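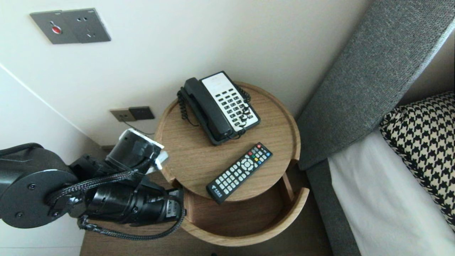 Inicio | Hilos | Taller | Archivo | Buscar

Última actualización: mayo de 2023

1/ Semana de mantenimiento con el brazo de Sidorside y vengo a contarlo todo, que luego me preguntáis por privado y repito lo mismo diez veces. Va hilo (largo, aviso).

2/ El síntoma: al estirar el brazo hacia la mesita, la pinza llegaba alta y se quedaba un pelín corta. Le pedías ir a por el mando y se plantaba encima del teléfono. Yo, convencidísima de que era la calibración de la cámara. Pues no.

3/ Lo primero, siempre: paro, corto corriente y muevo las articulaciones a mano con el brazo bien sujeto. La del codo tenía un puntito de holgura. Poca cosa, pero con el brazo extendido se nota un montón en la punta.

4/ Quito la tapa redonda de la articulación (los dos tornillitos que se ven en la cara, ojo, que se pasan de rosca con mirarlos) y dentro, un tornillo de la brida flojo. ¡Uno! Dos tardes peleándome con la cámara por eso.

5/ Limpiar, fijador de roscas del flojito, apretar en cruz y dejarlo toda la noche. Arvid Hedlund me insiste en que con el fuerte no lo vuelves a abrir en la vida - y le hago caso, que él ya ha roto una brida.

6/ Ahora los cables. Los trenzados van pegados al brazo y hacen una curva que cuelga por debajo del actuador. Esa curva TIENE que estar. Si la recoges para que quede bonito, al girar la muñeca tira del conector y adiós encóder.

7/ Tampoco la dejéis enorme, que con una mesa redonda de dos pisos al lado tenéis borde arriba y balda abajo para engancharos. Yo muevo el brazo despacito por todo el recorrido y voy mirando solo el cable, nada más.

8/ Después, puesta a cero. La rutina de Akolgo recorre 96 poses y tarda 10 minutos. No toquéis la mesa mientras tanto (hola, soy yo, apoyando el café en la pose 80 y pico).

9/ Para comprobar uso siempre lo mismo: mando en diagonal delante, teléfono detrás. El teléfono me encanta como prueba porque el cable rizado es traicionero, si la pinza entra baja por ese lado se lo lleva por delante.

10/ Resultado: 335 aproximaciones seguidas y 2 fallos, los dos con el mando, agarrado demasiado cerca de la punta. Eso ya es cosa del agarre, la articulación va fina.

11/ Alistair Mackay pregunta cada cuánto reviso los tornillos. Antes, cuando fallaba algo, jaja. Ahora cada lunes, con una rayita de rotulador en cada cabeza: si la raya no casa, se abre y se mira.

12/ Me queda cambiar la goma de la pinza, tengo pedida la de Brimard. Si alguien la ha probado en plástico liso, que me cuente qué tal agarra, porfa.

Contacto | © 2023 Emolon | Volver arriba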